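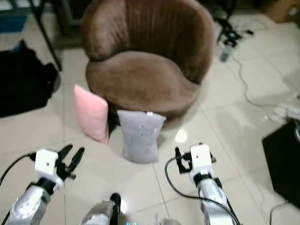
How many throw pillows does a tub chair need?

Two, and fewer if they are big. A tub chair wraps around whoever sits in it, so every pillow you add takes room away from the person. Start with one that supports the lower back, then add a second for looks if there is still space to sit down.

I have become a complete convert to the tub chair this winter, and since our January issue went out with a half-page on sofas I get to spend this one on the small stuff (hooray!). The chair I keep coming back to is the brown velvet kind with the channels running up the inside of the back. Brown velvet! I grew up thinking it belonged in a dentist's waiting room, and now I can't walk past it without running my hand along the top. The channels catch the light along the rim and go dark in between, so even a plain chocolate color never looks flat.

It also makes pillows very easy. Pink against brown is lovely, and I mean a pale, blushy pink, the kind that would look washed out on a white sofa. Light gray is good too, a bit cooler, and it keeps the pink from getting too sweet. If one of them has a print, let the other be plain. The back of the chair already has all those vertical lines going on.

A few things I've picked up from the group at the Devadiga Street swap room, where we had our upholstery evening:

Vacuum the channels with the soft brush, top to bottom, before you do the seat. Crumbs travel down.

Lift out the seat cushion if yours comes out. Mine had 85 cents and a hair clip under it.

Velvet gets marks where people lean. Steam from a few inches away and a light brush with your palm will bring most of it back. Try a hidden spot first, please, I learned that one on a green ottoman.

Pillows go on the floor while you clean the chair and then they need a shake of their own before they go back. Gray shows lint and pink shows everything else.

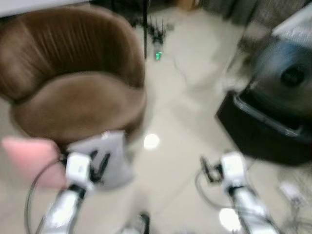

Usent wrote in after the evening to say that pillow covers should come off and be washed inside out, zipped shut, and that leaving them open is how you chew up both the zipper and the fabric. Point taken! I had been leaving mine open for years.

On size, a 16-inch square is as large as I'd go in a barrel-shaped chair, and a small rectangle is nicer still. It sits low in the curve and doesn't push you forward. Big squares bend at the corners and slide down the sides, and then you spend the evening fishing them out.

If you have a tiled floor, put felt under the base of the chair. Ours at home used to creep toward the window every time somebody flopped into it.

The next swap table is in March, pillows and covers welcome, clean and dry, no feather ones this time. Doors open at 6:30 p.m.

Comments

Zaden
The steam trick worked on my old rust-colored one. I did it twice and let it dry overnight in between.

Prundex
I'd stick with one pillow. Two and my husband moves to the couch.

Zaden
Are outdoor covers ok for the swap?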